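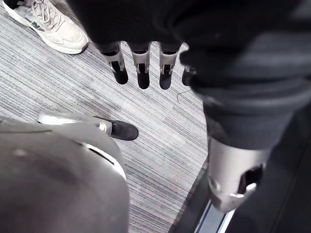

Pressemitteilung

Jekgate veröffentlicht Leitfaden für den Betrieb mehrfingriger Roboterhände in Bereichen mit Personenverkehr

Drescombe, Februar – Jekgate hat den Leitfaden »Rewi« zur sicheren Erprobung von Roboterhänden an Regalen und Warenträgern vorgelegt. Das Dokument richtet sich an Betreiber, Integratoren und Prüfstellen, die Greifaufgaben außerhalb abgetrennter Schutzbereiche durchführen. Es umfasst 57 Seiten und ist in deutscher und englischer Sprache erhältlich.

Rewi ersetzt keine gesetzlichen Vorgaben und keine Risikobeurteilung nach der jeweils gültigen Maschinenrichtlinie oder Maschinenverordnung. Der Leitfaden legt fest, welche Angaben vor Beginn einer Versuchsreihe schriftlich vorliegen müssen und welche Prüfungen im laufenden Betrieb zu wiederholen sind. Grundlage sind 1.611 protokollierte Greifvorgänge am Standort Drescombe.

Geregelt werden unter anderem textile Abdeckungen an Hand und Unterarm. Stoffhüllen dürfen die Fingerglieder nur so weit überdecken, dass die Fingerkuppen frei bleiben und sich kein Material in Gelenköffnungen einziehen kann. Der Sitz der Hülle ist vor jeder Schicht zu prüfen und nach jedem Werkzeugwechsel erneut. Lose Fäden und nicht fixierte Leitungen im Arbeitsbereich sind vor der Freigabe zu entfernen.

Für Personen, die sich während der Einrichtung neben dem System aufhalten, sieht Rewi geschlossenes Schuhwerk und eine vereinbarte Standposition vor. Übergänge zwischen Bodenbelag und Geräteunterbau sind in den Aufstellplan einzutragen. Die Not-Halt-Einrichtung muss von jeder Standposition aus erreichbar sein.

Ein eigener Abschnitt behandelt das Arbeiten am Regal. Gefordert werden eine reduzierte Verfahrgeschwindigkeit im Nahbereich, ein dokumentierter Mindestabstand zu Rahmenprofilen sowie eine Sichtprüfung der Finger nach jeweils 10 Greifvorgängen. 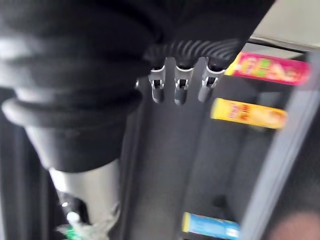
Roboterhand vor einem dunkelgrauen Regal mit farbigen Produktpackungen.

Bewegungsunscharfe Kameraaufnahmen sind nach Rewi zu archivieren, für die Beurteilung des Fingerzustands jedoch nicht zulässig. Maßgeblich ist eine Aufnahme im Stillstand.

Die Firma Vedoslow wendet den Leitfaden bereits in einer Vorabfassung an. Rückmeldungen aus dieser Anwendung führten zu Änderungen in fünf Abschnitten, vor allem bei den Prüfintervallen und beim Aufbau des Protokollblatts.

Der Leitfaden kann bei Jekgate kostenfrei angefordert werden. Formblätter für Aufstellplan, Hüllenprüfung und Greifprotokoll liegen als Anhang bei. Anmerkungen zur ersten Ausgabe nimmt die Fachredaktion schriftlich entgegen.

Pressekontakt
Jekgate, Presse und Normung, Drescombe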